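Why do fruits come in so many colours?

Clollville Junior Science Pages – no. 17

Quick question. Why isn't all fruit green? Leaves are green. Stems are mostly green. Lots of fruit starts off green too. Then something changes, and you get red, orange, purple, yellow, nearly black.

Short answer – fruit wants to be eaten. Well, plants don't want things like you want a biscuit. But it helps them a lot.

Stuck in the mud

A plant can't walk. Its roots are in the ground and that's that. So how do its seeds get anywhere new? If they all dropped straight down they'd end up in a heap under mum, squabbling over the same bit of sun and water.

Some seeds float on the wind. Some stick to your socks. And some get wrapped up in something sweet and juicy, so an animal eats the lot, wanders off and does a poo somewhere else. Seed delivered, with free fertiliser. Yes, really. Poo is a big part of this story, sorry.

Green means go away

Seeds need time to get ready. If a bird eats them too early, they won't grow. So unripe fruit is usually hard, sour and green, and hidden in among the leaves. Ever bitten an unripe plum? Your mouth goes all dry and furry. That's stuff called tannins. Message recieved, you don't take a second bite.

When the seeds are ready the fruit goes softer and sweeter, and in lots of plants it changes colour as well. Bright against green leaves. Easy to spot if you're a hungry blackbird going past.

The three paint pots

Most fruit colours come from 3 families of natural colouring, called pigments. Hard names, easy idea.

Chlorophyll (say klor-oh-fill). The green one. Plants use it to catch sunlight and make food.

Carotenoids (ka-rot-en-oyds). Yellows and oranges, some reds. Carrots, mangoes, orange peel. Often they're there all along, hiding under the green! The chlorophyll breaks down and there they are. Same thing happens with yellow leaves in autumn.

Anthocyanins (an-tho-sy-a-nins). Reds, purples and blues. Cherries, blackberries, black grapes.

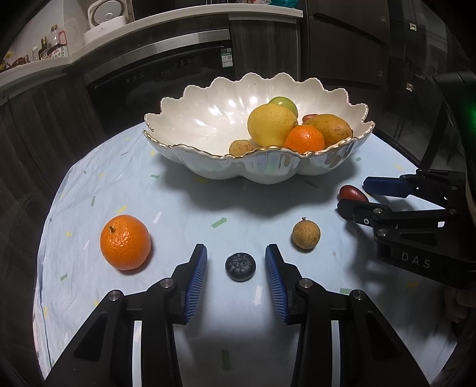
A mandarin, a dark blue fruit and a small tan one. Which pigments would you guess?

Blueberries have an extra trick. The pigment in the skin is dark, and a squashed blueberry comes out more purply red than blue. The blue comes mostly from a very thin coat of wax. Its tiny bits scatter blue light back at your eyes. Rub the wax off and the berry looks much darker. Try it next time you've got some.

What about brown fruit?

Not every fruit bothers with bright colours. Bats fly at night, when colour isn't much use, so fruits that bats like are often dull green or brown, with a strong smell instead. Lots of mammals go sniffing for there dinner too. Birds see colour brilliantly, so bird fruits are often red or black.

Not a rule that works every time though. Plants are messy.

Your questions

Yi-an Na asked: do bananas change colour after you pick them?
Yes. They give off a gas called ethylene, which tells the fruit to ripen. Put a hard green pear in a paper bag with a ripe banana and the pear should hurry up a bit.

Si-woo Koo asked: can I eat any bright berry I find?
NO. Birds can eat some berries that would make you very ill. Never eat wild berries unless a grown-up who knows them well says yes.

Have a go – red cabbage colours

Red cabbage is full of anthocyanins. Ask a grown-up to pour hot water over a few chopped leaves, wait 20 minutes, let it cool, then share the purple water between two cups. Squeeze of lemon in one. Pinch of bicarbonate of soda in the other. Pink! And blue, or a sort of greeny blue if you used a lot. Don't drink it.

Next time – why onions make you cry.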